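Home Organization and Everyday Spaces
Handout 2: Where Things Live
Zerbridge Community Learning, evening session
Instructor: Vilja Honkanen

Welcome back, everybody, and thank you for bringing in so many sketches of your kitchens last time! I took them all home and read them over a very long cup of tea, and I have tried to work your questions into these notes wherever they fit.

Last time we talked about clearing out. Tonight we move on to placing, meaning how you decide where a thing should live once you have decided to keep it. People often start with the cupboards (how many are there, how deep are they) and then try to stuff their belongings in. I'd like you to try it the other way around and begin with the job. Where do you stand when you make coffee? What do you reach for first, and with which hand? If the mugs are across the room from the pot, you will walk that stretch every morning for as long as you live there, half asleep.

Reach zones

Stand at your main counter with your elbows relaxed at your sides. Whatever you can touch by moving only your forearms is the near zone. Whatever you can touch with a straight arm, without leaning, is the middle zone. Everything else, including the top shelf and that awful corner cabinet, is the far zone.

Near zone: things used every day.
Middle zone: things used every week.
Far zone: holiday platters, canning jars, the fondue set.

Please don't fret over the borderline cases. My own colander has moved between zones more times than I can remember, and we still get dinner on the table.

Shared kitchens

Several of you live with someone much taller or much shorter than you are, and the zones won't match. The usual answer is to place things for the shorter person, at least the daily things, and let the taller one have the high shelves. The Choi household exercise in your packet is a good one to work through on this. There are three adults, one narrow galley kitchen, and 21 items to place. Do it in pencil, you'll want to change your mind.

Labels

I am fond of labels, though I know some of you groaned when I brought them up. A label is mostly for the other people in the house, and for guests who kindly offer to put the dishes away. Keep them short. "Baking" will do better than a list of everything in the bin, which goes out of date the first time somebody buys cornmeal.

Before next session

Pick one surface at home, clear it completely, and put back only what belongs to a job you do there. Leave it for 9 days. Keep a scrap of paper nearby and write down anything that drifts onto it (mail, keys, a lone sock) and where it came from. Bring the paper, however messy it gets.

Reading: the Wevelus booklet, first two chapters. The Vernier worksheet on drawers is optional, but it's fun if you like measuring. Spare copies of both are in room 527, on the shelf by the door.

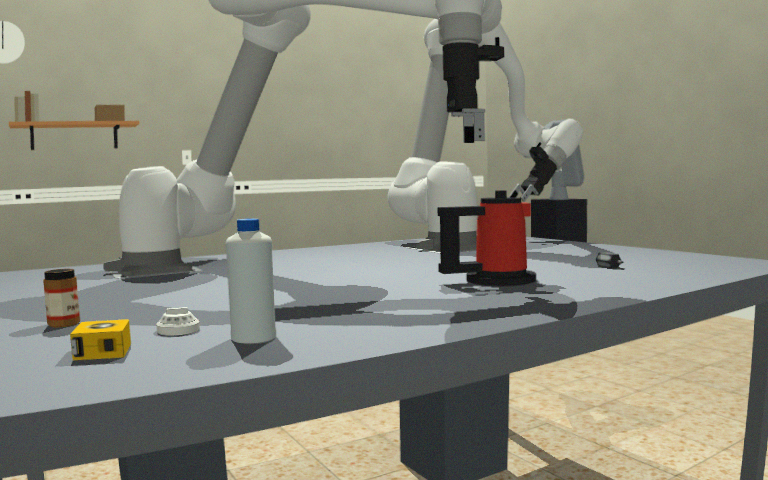
If you have to miss the next session, drop your paper in my mailbox and I'll write a few comments on it for you. We'll be starting on closets, so wear something comfortable and bring a tape measure if you own one!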